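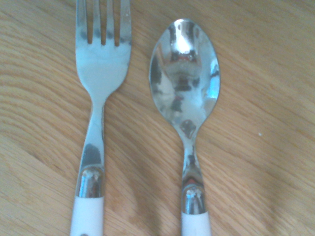
akl_49
Bonjour, je cherche des retours sur le délai pour avoir un premier rendez-vous chez un gynécologue quand on vient de déménager. J'ai appelé trois cabinets depuis décembre et aucun ne prend de nouvelles patientes. Mon traitement pour la thyroïde m'oblige à un suivi, et je suis enceinte de 3 mois. À table c'est devenu compliqué : une fois sur deux je ne prends qu'un peu de compote. La secrétaire du dernier cabinet m'a dit de rappeler dans six semaines. C'est normal ?

Wustero
Non, six semaines c'est trop long avec un problème de thyroïde. Voyez une sage-femme libérale en attendant. Elle peut faire le suivi mensuel et prescrire les prises de sang. Pour moi le rendez-vous a été pris en quatre jours.

mumum
Pas d'accord avec Wustero. Avec un traitement en cours, il vaut mieux passer par la maternité où vous comptez accoucher. Ils ont des consultations sur place. La sage-femme libérale m'a renvoyée vers l'hôpital de toute façon, j'ai perdu trois semaines.

Wustero
Elle vous a renvoyée, donc elle a fait son travail. Et au moins quelqu'un avait lu le dossier. À l'hôpital je n'ai jamais vu deux fois la même personne.

mumum
C'est vrai pour le dernier point. Mais l'endocrinologue était au même étage et ça change tout.

Pauline Haslam
Bonjour, j'ai été dans le même cas. C'est mon médecin traitant qui a téléphoné directement au service, et j'ai eu une place la semaine suivante. Demandez-lui un courrier avec les derniers résultats de TSH. Pour les nausées parlez-en aussi, surtout si vous perdez du poids.

akl_49
Merci à toutes. Je n'ai pas encore de médecin traitant ici, l'ancien est à 102 km. Est-ce qu'il peut quand même faire le courrier ?

Pauline Haslam
Oui, le mien l'a envoyé par messagerie - je n'ai pas eu à me déplacer.

vastberg
Attention aussi à la déclaration de grossesse, à envoyer avant la fin du troisième mois. Un généraliste ou une sage-femme peut la faire.

akl_49
Elle est faite, par l'ancien médecin. J'appelle la maternité lundi matin et je vous dis.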